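4. Setting Up Your Profile and First Program

Complete Section 3 (assembly and leveling) before you start. The Vamthorpe rower must be plugged in and the console must show the Ready screen.

4.1 Create a user profile

1. Press and hold MENU until the console beeps twice.
2. Select Users, then Add New.
3. Enter your height, weight and year of birth. Use the dial to change a value and press it to confirm.
4. Select a resistance range. New users should choose Low.
5. Press SAVE. The console returns to the Ready screen and shows your initials in the upper corner.

The console stores up to seven profiles. To add another, delete one first (Users > Edit > Delete). Deleting a profile also deletes its workout history.

Note: Weight is used to estimate calories burned. If it is left at the factory value, the calorie figure will be wrong but distance and stroke rate will not be affected.

4.2 Pair the chest strap

1. Moisten the two contact pads on the strap with water.
2. Fasten the strap below the chest muscles, with the logo facing out.
3. On the console, select Sensors > Heart Rate > Search.
4. When the strap's serial number appears, press the dial.

If no strap is found within 21 seconds, the search stops. Move other paired devices out of the room and repeat from step 3. Straps made for the older Fenduvell console can be paired but do not report battery level.

Caution: Heart rate readings are not medical data. If you have a heart condition, are pregnant, or take medicine that changes your pulse, speak with your doctor before using any program in this section.

4.3 Set a daily food target (optional)

The Henriques meal log runs on the console and in the phone app. It compares what you eat with what you burn on the rower.

1. Select Meals > Target.
2. Choose Maintain, Reduce or Build.
3. Accept the suggested figure or enter your own. The lowest daily figure the console accepts is 500 calories below the Maintain value.
4. Press SAVE.

Meals and snacks are entered by hand from the food list. Single items such as fruit are listed under Snacks.

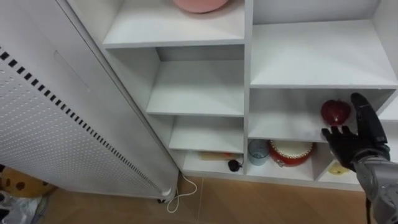 Figure 4-3. Red fruit on a shelf.

Entries made in the app reach the console the next time both are on the same network. Entries made on the console while it is offline are kept until then — do not enter them a second time in the app.

4.4 Start the first program

1. Sit on the seat, place both feet on the footplates and tighten the straps across the widest part of each foot.
2. Select Programs > Foundation > Week 1.
3. Row at an easy pace until the warm-up bar is full.
4. Follow the stroke rate shown on the left side of the display.
5. At the end, keep rowing gently until the console shows Cool-down Complete.

Warning: Stop at once if you feel faint, dizzy or short of breath. Do not let go of the handle while the cord is extended.

If the display shows code 2574, the seat sensor is not being read. Turn off the power, wipe the rail with a dry cloth and restart. If the code returns, contact Nendberg service. Dae-han Jang handles parts requests for home models — have the serial number from the rear leg ready.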